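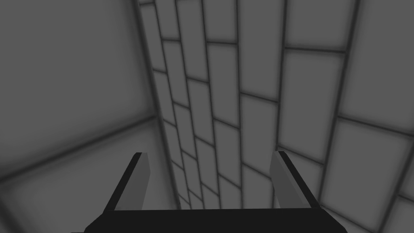

Evell televote: how is the 14-point swing possible?

Last updated: Tuesday

We use cookies to remember your login and forum settings. Accept | Manage

bonda_archive
Final figures for the last round of Evell are up on the broadcaster's results page. Going into the public vote, Shaikh led Odisthorpe by 4 points on the jury table. After the public vote Odisthorpe won by 10. That is a 14-point swing in one round, and the published margin in the phone vote was 2,839 calls. I don't see how that few calls moves that many points.

leftchannel
Points are not proportional to calls. The public score is rank-based. First place in the phone vote gets the full allocation and second place drops to the next step, whatever the gap. One call would have had the same effect.

bonda_archive
Rank-based was the rule last season. The terms for this one say "converted to a score out of 100." I read that as a percentage share.

leftchannel
"Converted" covers both methods. A share conversion would give decimals before rounding, and every public score published this season has been a multiple of 7.

quartertone_k
Disagree with part of this. The semifinal in July used share. The scores were whole numbers because they were rounded up, and the page had a footnote to that effect. I have not found the footnote on the final's page.

leftchannel
The semifinal had no jury, so there was nothing to combine. Different procedure, different section of the terms.

mono_mix
Separate issue: are app votes in the 2,839? If that figure is phone only, the real margin is unknown and the argument about conversion can't be settled from it.

bonda_archive
The page says "calls." App votes are not listed anywhere.

mono_mix
Then the swing isn't evidence of anything yet.

quartertone_k
It is evidence that the jury score is worth very little. Shaikh was ahead after every jury round and lost the title on a single public ranking. If the jury can be overturned by one step, drop it or weight it properly.

leftchannel
Two steps would have done it for anyone. The jury spread was too narrow because they scored everyone between 7 and 9. That is a jury problem. The weighting is fine.

quartertone_k
The weighting is what makes a narrow spread irrelevant. Same problem.

bonda_archive
I've written to the viewer line asking which conversion applied and whether app votes were pooled. Will post the reply.

Related threads
Evell: running order and song list
Odisthorpe winner's single, chart eligibility
Bonda reunion tour, support acts
Shaikh jury scores by round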